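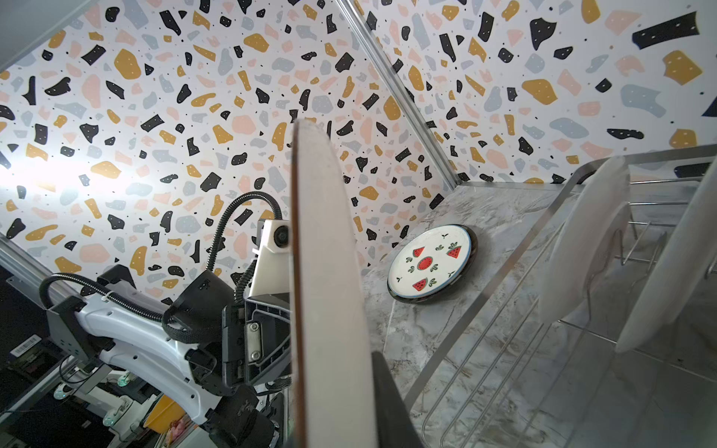
So I'd been babysitting the Trumo in the Castport kitchen since April, and it still hated plates. Cups, fine! Plates it pinched like they owed it money.

I shut it down, pulled the two finger pads (worn shiny, both of them) and pressed on new ones. Then I zeroed the wrist and cut the grip to setting 3. Fault 738 popped up anyway, because of course it did. Loose plug. I pushed it in until it clicked and told the arm, "Okay, sweetheart, again."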